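Pemton Feature Documentary
Interim report to the Welteck Film Fund
Reporting period: October to March

1. Status

Picture editing is at the second assembly. The running time is 94 minutes against a contracted length of 85 to 90. The assembly was screened internally in March and notes have been returned to the edit. No change to the delivery date is requested.

2. Archive material

The Vundach mill collection has been transferred in full. It consists of 1,726 feet of 16 mm reversal stock and 7 reels of quarter-inch sound. Two of the sound reels run at a speed that does not match the camera log, and they were resynchronized by hand to the factory whistle. One reel of picture has shrunk past the tolerance of the standard gate and was scanned on a sprocketless machine at extra cost (see section 5).
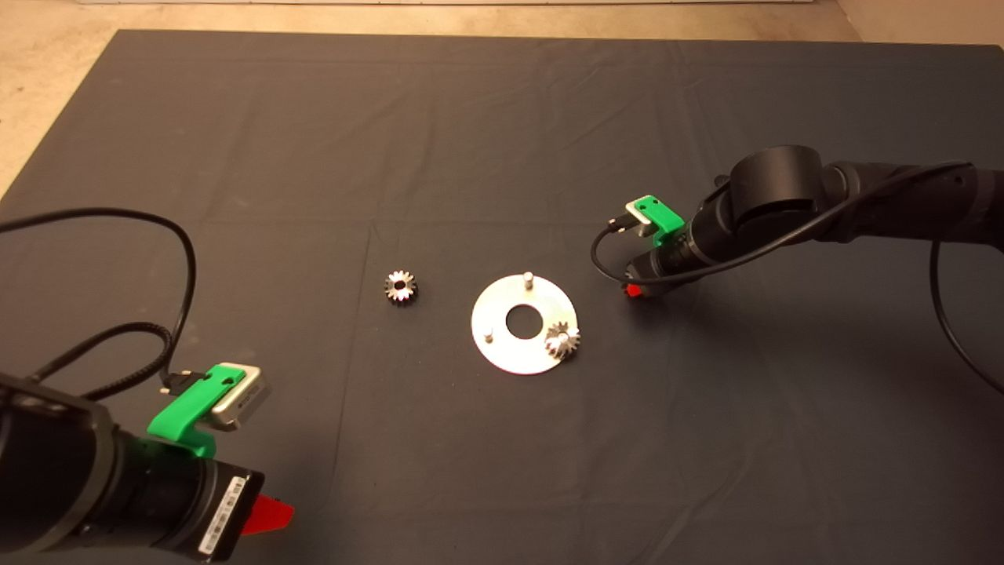
Rights are cleared for everything except the wedding sequence, where the collection's deed of gift does not mention public exhibition. A license request went out in January. If it is refused, the sequence will be replaced with stills already cleared under the same agreement - the narration does not depend on the moving footage.

3. Editorial

The main structural change since the last report is the removal of the opening narration. The film now starts on the shift change and holds back the closure of the mill until the end of the first act. The second act is still too long. It contains three interviews that cover the same strike, and the present plan is to keep one complete and use the other two as sound only.

Test viewers were asked to mark the points at which they lost the chronology. Most marks fell between minutes 38 and 51, where the film moves between two decades without a title card.

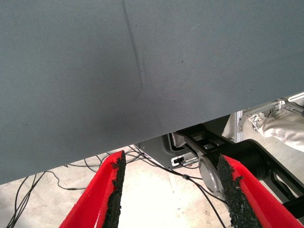 Seppälä wrote on the response sheet that the jump in years was clear enough, but that the strike itself was never explained, and a viewer from outside the town would not know what the workers had asked for. The same sheet asked for the wage demand to be stated before the first interview. A line to that effect has been added to the temporary voice track.

4. Sound and music

Dialogue editing starts after picture lock. The composer's sketches cover the first and third acts. Location sound from the weaving shed is usable but narrow, and new loom recordings will be made at a working site.

5. Budget

Spending is within the approved total. The sprocketless scan cost $3,000 and was charged to contingency. A further $400 was moved from travel to subtitling. No other line has changed.

6. Next period

Picture lock, the rights decision on the wedding sequence, the loom recordings, and a first pass at the grade.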